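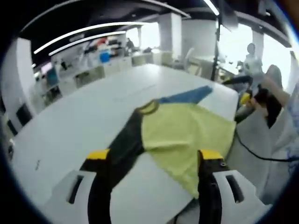
Le cahier de Taipe

Nouvelles | Textes courts | Lecture libre

Hortensia Zapata ferma son atelier de retouches en avril, après l'hiver où le chauffage était tombé en panne deux fois. Elle mit un papier sur la porte, avec les heures auxquelles on pouvait encore venir chercher ses affaires. Peu de gens vinrent. Elle vendit une machine à coudre à l'école de Taipe, garda l'autre, et rendit le local au propriétaire avec les clous dans les murs.

Il lui resta le cahier. C'était un cahier à couverture rigide où elle notait depuis toujours ce qu'on lui devait. Ourlet, fermeture éclair, doublure de manteau, un nom et une somme. Quand les gens payaient, elle tirait un trait à la règle. Quand ils ne payaient pas, la ligne restait ouverte et elle n'en parlait plus. À la dernière page elle fit l'addition, au crayon d'abord, puis au stylo. Cela donnait 1075.

Elle laissa passer quelques semaines. Un matin elle mit le cahier dans son sac et prit le car pour descendre au bourg.

Elle alla d'abord chez Percy Tello, qui devait la doublure d'un costume. Il avait porté ce costume à l'enterrement de son frère, et sans doute plus jamais depuis. Il la fit entrer, lui servit du café et regarda la ligne avec ses lunettes.

« C'est mon écriture, là ?

— Non, c'est la mienne.

— Alors je ne peux pas dire le contraire. »

Il alla chercher l'argent dans une boîte, au-dessus du réfrigérateur. Il lui manquait six pièces pour faire le compte. Il proposa des œufs. Elle prit les œufs et tira le trait sur la table de la cuisine, avec le bord d'une enveloppe, car elle avait oublié la règle.

Chez les suivants, ce fut moins simple. Une femme soutint qu'elle avait payé à la foire. Un homme ne se rappelait pas le pantalon. Un autre se le rappelait très bien, il l'avait sur lui, et il montra l'ourlet qui s'était défait d'un côté. Hortensia s'accroupit dans le couloir et le reprit à petits points pendant qu'il se tenait au mur. Elle tira le trait sans rien demander. Dans la rue, elle se dit que ce n'était pas de cette façon qu'on arrivait à 1075.

Elle mangea un sandwich sur le banc devant la mairie. Il lui restait une adresse, celle qu'elle avait mise à la fin exprès. Eusebio Rivadeneyra, six chemises, toutes le même mois. Elle se souvenait des chemises. Il venait de se séparer et il maigrissait, et chaque fois qu'il revenait il fallait encore rentrer les côtés. À la sixième elle lui avait dit de manger. Il n'était plus revenu.

Elle resta longtemps sur le banc. Un chien s'assit à côté d'elle, puis repartit. Elle se demandait si l'on peut réclamer de l'argent à quelqu'un pour l'avoir vu maigrir.

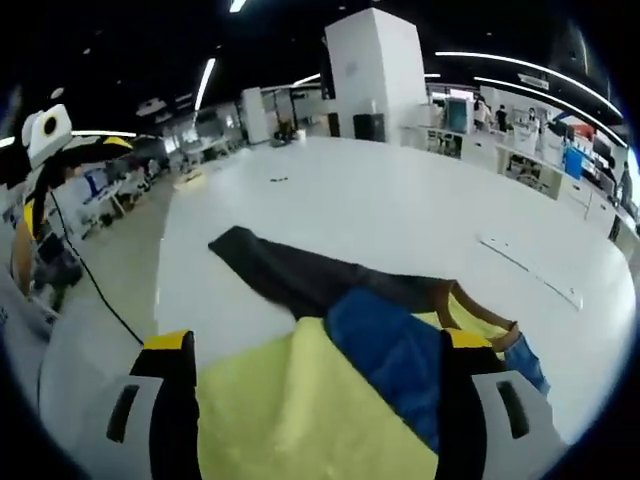

Rosaura trouvait qu'on le pouvait très bien. Un travail était un travail, et si Hortensia avait honte de le réclamer, elle n'avait qu'à brûler le cahier et ne plus embêter personne avec ça au téléphone. Elle ajouta que le car de retour partait dans une heure et qu'il n'y en avait pas d'autre.

Hortensia raccrocha et traversa la place.

Il habitait au-dessus d'une ancienne quincaillerie. L'enseigne disait encore Rarik, avec le k qui penchait. Elle monta les marches en tenant les œufs contre elle. Ce fut une femme qui ouvrit, en tablier, les mains pleines de farine jusqu'aux poignets.

« Je cherche monsieur Rivadeneyra.

— Il est au travail. C'est pour quoi ?

— Pour des chemises. »

La femme s'essuya les mains et dit qu'elle s'appelait Socorro Cárdenas. Elle la laissa entrer sans poser d'autre question. L'appartement sentait l'oignon. Il y avait des chaussures d'homme sous le radiateur, grandes et bien cirées, et une photo où Hortensia mit un moment à reconnaître Eusebio. Il avait pris du ventre et il riait, la bouche ouverte.

« Il va bien, dit-elle.

— Il mange trop. Vous êtes la couturière de Taipe ?

— Je l'étais.

— Il m'a parlé de vous. Attendez. »

Elle passa dans la chambre. Hortensia entendit un tiroir qui coinçait, puis des cintres. Socorro revint avec les chemises sur le bras, pliées. Eusebio ne pouvait plus les boutonner depuis longtemps, mais il refusait qu'on les donne. Il disait qu'elles étaient bien faites.

Hortensia en prit une et la retourna. La couture de côté était droite. Elle avait laissé toute la marge à l'intérieur, sur toutes, deux bons doigts de tissu rabattus et tenus par un point lâche. Elle l'avait oublié. À l'époque elle avait dû penser qu'il regrossirait.

« On peut les rouvrir, dit-elle. Il y a de quoi.

— Vous avez fermé.

— J'ai gardé une machine. »

Elle parla du cahier à ce moment-là, debout, sans le sortir du sac. Socorro écouta, demanda la somme et la compta sur le coin de la table, entre la farine et le rouleau. Elle demanda ensuite combien coûterait de rouvrir les chemises. Hortensia dit un prix. Socorro dit que c'était trop peu, et elles discutèrent un moment à l'envers, l'une en montant et l'autre en descendant.

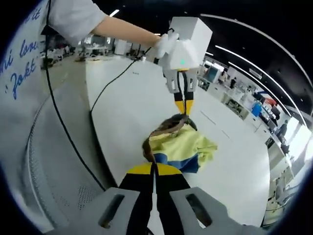

Étoffe vert-jaune et bleue, table blanche.

Elle manqua le car. Socorro la garda à dîner, et quand Eusebio rentra il s'arrêta sur le seuil avec son sac à l'épaule. Il regarda Hortensia, puis les chemises sur la chaise, puis de nouveau Hortensia.

« Je vous dois de l'argent, dit-il.

— Plus maintenant. Enlevez votre veste, que je voie. »

Il enleva sa veste. Elle n'avait pas de mètre, alors elle prit un bout de ficelle de cuisine, le passa autour de lui et fit un nœud à l'endroit qu'il fallait. Il leva les bras comme on les lève chez le médecin. Socorro servait déjà la soupe.

Il la raccompagna en voiture, la nuit tombée. Ils parlèrent de la route, qu'on devait refaire et qu'on ne refaisait pas. Dans la côte il ralentit à cause des œufs, qu'elle tenait sur les genoux.

Chez elle, elle posa les chemises sur le dossier du fauteuil et ouvrit le cahier. Elle chercha la règle et tira le trait. Puis elle tourna la page et écrivit la date, 22 juin 2019. Dessous elle mit le nom, Rivadeneyra, les chemises, le prix, et laissa la ligne ouverte.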